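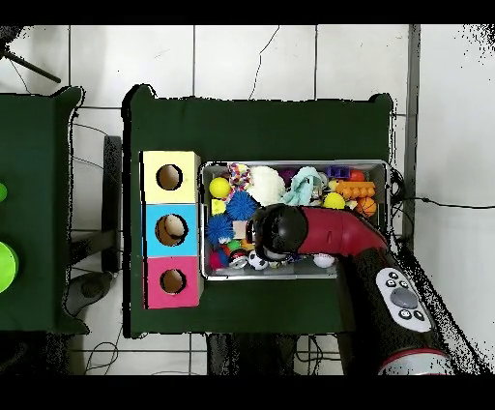 Kerstin Rieger would prefer the release rule to be written as a distance above the box, with no mention of the hole at all. Her comment on the draft is recorded here and is still open, as the other reviewers want the hole kept as the reference point.

Search this site Enter keywords Go

Progress report to Urstead, second period
Handling rules for mixed small objects
Dec 29, 2024

1. Status

The draft rules for sorting from a shared bin into boxes with a hole in the top are complete except for clauses on soft objects. The Jisgate bench has been in use throughout the period. Work at Britunlow began in November under the same draft, with the same wording for operators.

2. Changes to the draft

Clause 4 now requires the arm to be brought to rest clear of the bin before an operator reaches over the table. The earlier text allowed reaching in at reduced speed. Ida Teuber asked for the change after reading the Britunlow log, where operators had read "reduced" in different ways.

Clause 6 sets the order of work: one object per grasp, one box per object, no second attempt on an object that has left the bin. Dropped objects stay where they fall until the run is closed. They are logged as dropped, whatever the cause.

Clause 9 covers cables. Those crossing the floor next to a bench must be checked before each session and the check signed.

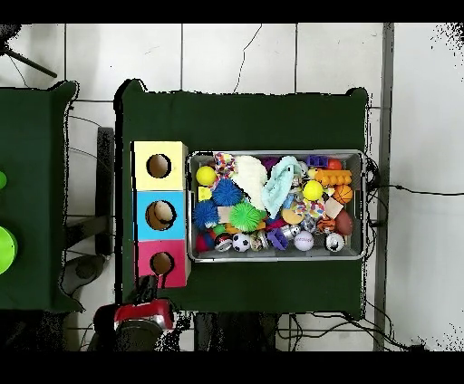

Does a run count if the operator stops it early? It counts as a run and is entered as stopped, and the objects not yet sorted are left out of the total.

3. Runs

The target for the period was 200 logged runs at each site. Jisgate met it. Britunlow closed 123, the shortfall being due to the late start. The plan for the full project remains 1,000 runs across both sites.

4. Open points

Rope and plush toys do not suit the present grasp clause, which assumes a rigid object with a fixed outline. Bauerfeind has sent replacement wording and it is under review.

The two sites use different log sheets. The Jisgate sheet will be adopted at both, with one column added for stopped runs.

5. Next period

Close the comment on release height. Issue clauses 4, 6 and 9 as final. Circulate the soft-object clauses to Urstead for remarks before any runs are made under them.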